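Search this site Enter keywords Go

Campus & Clubs > Student Projects

Jul 13, 2019

CIDOW ROBOTICS CLUB TO SHOW TWO-ARMED MACHINE THAT UNPACKS BOXES, EVENTUALLY

UROMSTEAD - The Cidow student robotics club will open its workshop to the public this summer, and visitors are invited to watch a robot do in 40 minutes what a bored teenager does in 2. The project, named Clavis, is the club's entry in the November round of the Cattaneo Challenge, which asks student teams to teach one robot to handle molded parts it has not met before.

The Cattaneo rules are short and unkind. Teams get 60 minutes on the floor. Parts may be shiny, dull, curved or awkward, and the judges favor awkward. Students have spent the term on seams and rims, the places where a fingertip has to be in the right spot or might as well have stayed home.

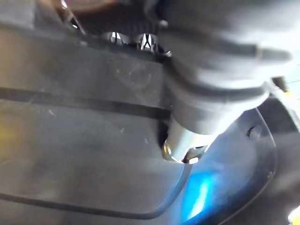

Who can enter the Cattaneo Challenge?

Any school or college club with a working robot and a faculty sponsor willing to sign the forms. Teams may have up to seven students, and first-year clubs pay no entry fee.

Clavis works with both arms and a pair of legs, a choice the club defends warmly and at length. Its software was written by the students, most of it twice. Practice now centers on bin work: reaching in, taking hold of a black plastic shell by the edge, and doing so without rearranging the cardboard underneath.

"We set out to build something fast," the club said in a statement. "We have built something careful, and we are telling people that was the plan."

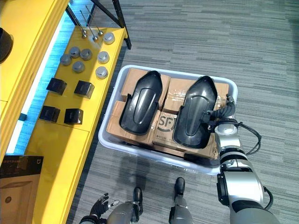 Visiting the Workshop

Open sessions run through the end of summer at the Cidow workshop in Uromstead. Admission is free. Each session includes a demonstration, a talk on grip planning, and time for questions - the club asks that these not all be about when the robot will do laundry. Groups should write ahead through the club's page.

Shares 40 | Comments 2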